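Subject: Re: [toyknit] Stuffing weight for play food

On an earlier message, a list member wrote:
> I've had two of my play food pieces come back flat after a few months.
> Is it the stuffing or my gauge? I've been using the Cimoteck fiberfill,
> the 189 gram bag.

Probably a bit of both. Cimoteck is fine for small things like peas and strawberries, but it packs down in anything tall. I switched to the Skustham wool blend last October and go up to roughly 133 grams for a big piece. I also drop down a needle size - the fabric gets stiff, but it holds. 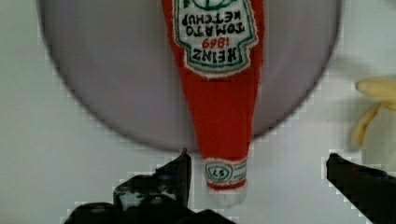
Knitted Heinz ketchup bottle, neck down.

For narrow necks, stuff as you knit. Push in a little every six rows and roll the piece between your palms before you add more. I close the base last.

The pattern leaflet from Jalov says to cast on 264 stitches for the picnic blanket. Has anyone made it at that size? Mine came out much too wide for the basket - I may try it again in a finer yarn.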